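Search this site Enter keywords Go
Print this page | E-mail this page

Progress report to the Teuber Fund
Project: Clothes Room, Vonddale
Prepared by: Pornthip Kaewkla
Date: 2 November 2018

1. What the grant is for

The Teuber Fund gave us 2000 for the setting up and the first season of the Clothes Room in Vonddale. In the Clothes Room we receive used clothing, we sort it, we fold it, and we give it to families who ask for it. The present report covers the work until the end of October. The costs are in section 5.

2. Sorting

In the period we received 3046 pieces of clothing. This is more than we had planned for, and for some weeks the sorting was behind. I would like to explain how we do it now, because the method has changed from the one in our application.

In the application I wrote that we will sort by size first. In practice the size label is often missing or washed out, and much time was lost in looking for it. Now we sort by color and by kind of cloth, and the size is measured later, when the piece is already flat. The yellow things are a good example. They were mixed with white things before, and the washing was not good for either. Now yellow is a group of its own. Knitted and ribbed pieces are kept apart from the denim, and every piece is checked at the hems and the seams for loose threads before it is folded. If the thread can be cut, we cut it. If the hem is opening, the piece goes to mending.

We also stopped using closed boxes for the sorting. A basket with holes is better, as one can see what is inside and the air can pass.

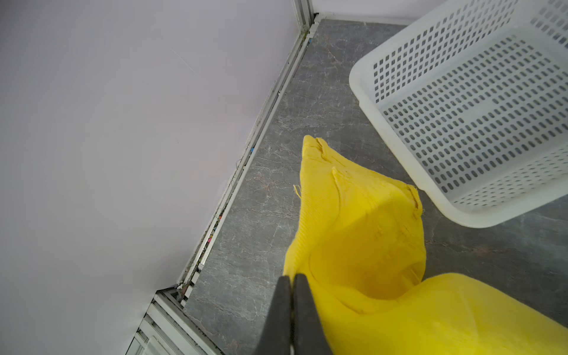 Morfudd Gwynne remarked, when she read the draft of this report, that color is a fine way to begin but that a family does not ask for yellow, it asks for age six, and that the size must be written on the piece before it goes on the shelf and not when somebody is waiting. I agree with this remark. From October we write the size on a paper tag at the folding table, and no piece goes to the shelf without it.

3. Folding and checking of trousers

Trousers take us the most time. A sweater can be folded by a new person after a short explanation, but with trousers the legs must be laid one on the other, the seams must meet, and the pockets must be pressed flat by hand, or the pile will lean. Denim is heavier and it keeps its creases, so we smooth it on the stone surface before the first fold.

The checking is done at the same moment. We look at the back pockets, where the stitching often goes first at the corners, and along the long seams. Small specks and marks are looked at under good light.

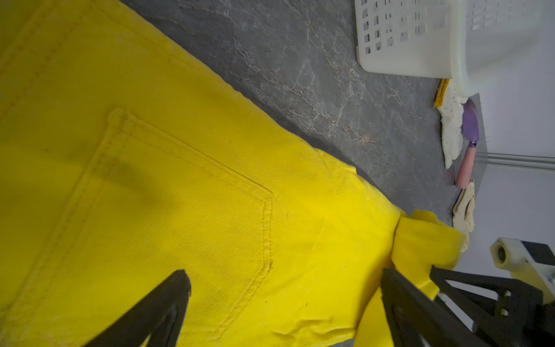 When a mark does not come out after one washing, the trousers are put with the work clothes, which are asked for by people who paint or work in gardens. In this way very little is thrown away. Of all that we received, 581 pieces went to mending, and over half of them were trousers. I did not expect this, and in the next period I would like to move one sewing evening from sweaters to trousers.

The folding instructions from Stidar were useful, but they are written for shops and for new goods. We made a shorter version of our own, with three steps, and it hangs by the door.

4. The work surface

The old table was too low and people complained about their backs. It was replaced by a higher one with a marble top. The polished stone does not catch the threads and it is easy to wipe between one pile and the next. It is cold for the hands in the morning, and it reflects the lamp, so we will try a softer bulb.

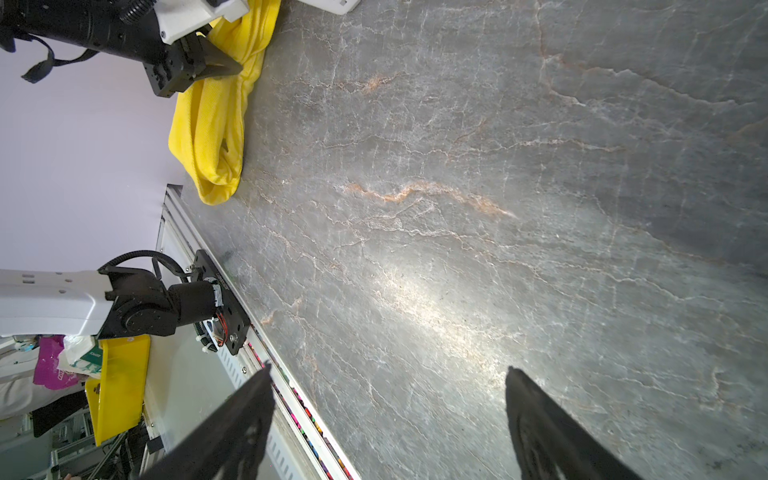
Marble tabletop with yellow cloth at its left edge.

5. Costs and next steps

The table, the baskets and the shelves were paid from the grant. The thread and the needles were given by Pritemska without cost. The receipts are sent separately by post.

For the next period we plan the following:
- move one sewing evening to trousers
- order more paper tags
- find a second place for the winter coats, which now stand in the corridor

I will send the next report when the coats are placed. If the Fund would like to visit before that, mornings are best.

Contact: Clothes Room, Vonddale | Copyright Clothes Room, Vonddale | Back to top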